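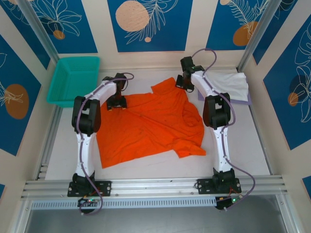 *Orange T-shirt on the gray table.*

**Bright orange cotton: how to wash it so it stays orange?**

**lindenbaum_k** wrote on April 3, 2018:

Good evening to all. I am new in this part of the forum, so please excuse me if the question was already asked. I did search, but I found mostly threads about black jeans.

I ordered T-shirts for our walking group in Cirkent. They are the Petow 2522 in orange, plain, all cotton, no print. After six washes mine has become more like a peach color, and the side seams have started to turn to the front. I wash at the temperature on the label with normal powder and I dry it outside on the line. The shirts of the others are in better condition, and I would like to understand what I do differently.

My questions are these. Is it the powder, the sun, or simply a cheap dye? And can the twisted seam be corrected, or must I live with it?

**greywater** wrote:

Powder. Most regular powders have bleach in them, it's there to keep whites white. Get a liquid made for colors and turn the shirt inside out. Your seams are a different problem.

**Ottoline8** wrote:

I'd blame the sun before the powder. I have two of the same coral top. One dries in the hallway and one used to dry on the balcony, and you would never guess they came out of the same packet. Same machine, same Prurkel liquid for both.

**greywater** wrote:

Sun does it too, sure. But six washes to peach is fast, even for a balcony in July. It's only April.

**lindenbaum_k** wrote:

Thank you both. I checked the box and greywater is right, there is oxygen bleach in the list of ingredients. I did not know this, I thought bleach was always a separate bottle. I have now bought the Prurkel for colors.

About the sun I cannot say much. My line is behind the house and has shade until noon, but I often forget the laundry there until the evening — this is a bad habit of mine, I admit it. From now on I will hang the shirts inside out and bring them in earlier. 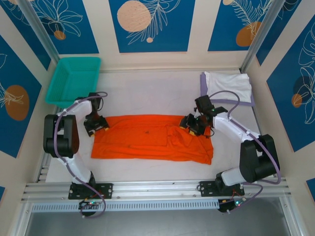 What I still do not understand is the seam. I laid my shirt flat and pulled it at the corners while it was damp, as my mother always did with bed sheets. It looked straight. Then it dried, and the left seam was again almost at the stomach.

**mend_or_bin** wrote:

That's called spirality, or torque if you want to search for it. The yarn in a single jersey has twist in it and it relaxes when it gets wet. If the fabric wasn't finished properly, or was cut a little off the grain, the whole body of the shirt turns. You can pull it straight while it's damp but it will come back next time. Sorry.

**Ottoline8** wrote:

Not completely true, I've had good results with steam. Damp cloth on top, press, don't slide the iron, and let it cool before you move it.

**mend_or_bin** wrote:

And after the next wash?

**Ottoline8** wrote:

I do it again. I iron anyway.

**lindenbaum_k** wrote:

I tried the method with the steam yesterday and the shirt is straight for the moment. For a hiking shirt it is perhaps too much work, but I was pleased with how it looked.

I also telephoned the shop, Tsakiris, where I placed the order. The lady was friendly and said that they will exchange 3 of the 8 shirts, the ones with the strongest twist. For the color they give no guarantee. I find this correct, as the powder was my own mistake.

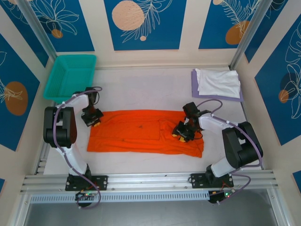
One more thing I noticed when I compared them: the bottom hem also waves a little, and it is worse on the side where the seam turns. Is it the same cause, or did I pull too hard? I would like to know before I start with the other shirts.

**mend_or_bin** wrote:

Could be either. Leave one alone after washing, don't pull it at all, and look at the hem when it's dry. If it still waves, that's the fabric.

**greywater** wrote:

And keep the old powder for your towels, no need to throw it out.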